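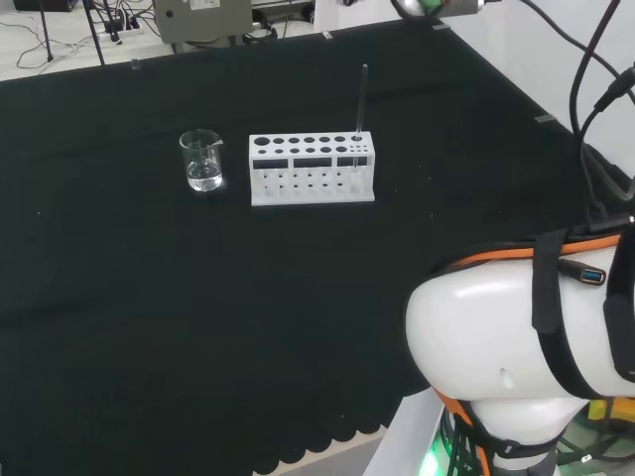

Small group reports a way for robots to put glass tubes in racks by "feeling the rim"

Aug 19, 2022
By Irena Bednarek

A robot that can lift a glass tube is not a new thing. A robot that can put the same tube back into a narrow hole, without breaking it and without a special holder, is still a difficult matter. A research group at the Ullholm laboratory has now described a method for this task, and the first results were shared with partners this week.

The method has the name Trotodari. It was developed by Nuria Rivas and Walter Arboleda, who worked on it since last October. The idea is easy to explain. The robot does not try to know the exact position of the hole before it moves. It goes to a place which is near enough, lowers the tube slowly, and lets the end of the tube touch the plastic. From the small sideways push which comes back through the arm, the program decides in which direction the hole must be. Then it moves a very small step and tries again.

"People do this when they put a key in a door in the dark," said Rivas. "You do not see the lock, but you find it after two or three touches. We wanted to write down what the hand is doing in this moment."

Clear glass is a known problem for cameras. The wall of the tube shows the background through it, and depth sensors often give a wrong distance or no distance at all. Many laboratories solve it with paint or a colored ring on the glass. The Ullholm group decided against such marks, for the reason that a chemist will not accept them in daily work. The camera is used in their method only for the rack, which is white and stands on black cloth, and for a first guess of where the tube ends.

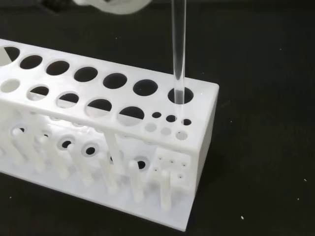 The holes of a rack are also not all equal. Some are large and forgive an error of a few millimeters, others are small and do not. In the Trotodari method the robot receives only the size of the target hole and the size of the tube. The limit for the pressing force is calculated from these two numbers. If the force goes over the limit, the arm goes up and the attempt is counted as failed, also when the tube is not damaged.

This strict rule makes the numbers lower than they could be, but Arboleda prefers it. "If we count only broken glass as a failure, we have almost no failures, and then we learn nothing," he said.

The program was trained with 3122 recorded attempts. Part of them were guided by a person who moved the arm from a distance, and the other part were made by the robot alone. For the test, the group used 118 new attempts which were not in the training. The robot placed the tube correctly in 83 percent of them. An older program of the same group, which uses only the camera, was tested under the same conditions and stayed clearly lower. The exact comparison will be given in the written report.

The time is a weak point. One placement takes about 14 seconds when the first guess is good, and longer when the robot must search. A trained person needs one or two seconds. Rivas said that speed was not a goal in this first stage, and that the slow lowering of the tube could be shortened when the force sensor is read more often.

Parvathi Fernandes, an engineer at the company Flikent, read an early version of the report. Flikent builds sample handling machines and gave advice about racks, but it did not pay for the work. She finds the strict force limit the most useful part. In her opinion the method still has to be shown with a full rack, where the neighbor tubes stand close and the gripper has little space.

"With one tube you have a free way from every side," she said. "With the rack full, the finger will touch something, and then the program must know which touch comes from where."

The group agrees with this remark. A test with filled racks is planned for October. Later the robot should also work with liquids near the rack, first with plain water in a beaker and after that with a simple pouring task. For pouring, the same force signal could tell how much liquid has left the vessel, but this is for now only an idea and there are no results.

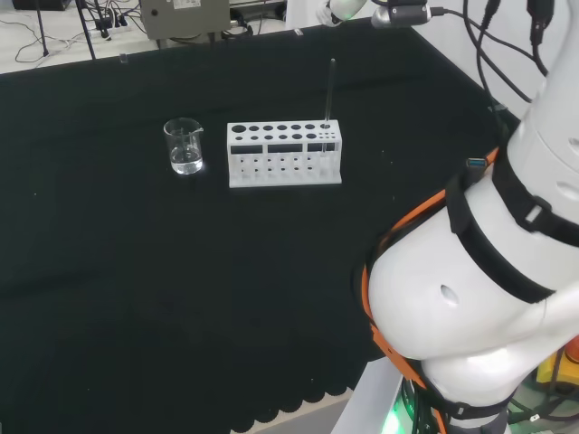 METHODS AND DATA

The recorded attempts will be published together with the program code. Each record contains the pictures from the cameras, the position of the arm joints and the force values. Eckhard Reuter, who is responsible for the data at Ullholm, said that the files need some cleaning before they can be given out. In a number of the early records the clocks of the cameras and of the arm did not agree, and these records will be either corrected or taken out.

Laboratories which want to repeat the test will get a drawing of the rack and a list of the settings. The height of the table and the color of the cloth are included in this list, as the first guess of the camera depends on both of them. The group is interested to hear from teams which use another type of arm. Until now the method was tried on one robot only, and it is not known how much of the training must be repeated for a different one.

Questions about early access to the data can be sent to Reuter through the contact page of the laboratory. Please write "Trotodari data" in the subject line.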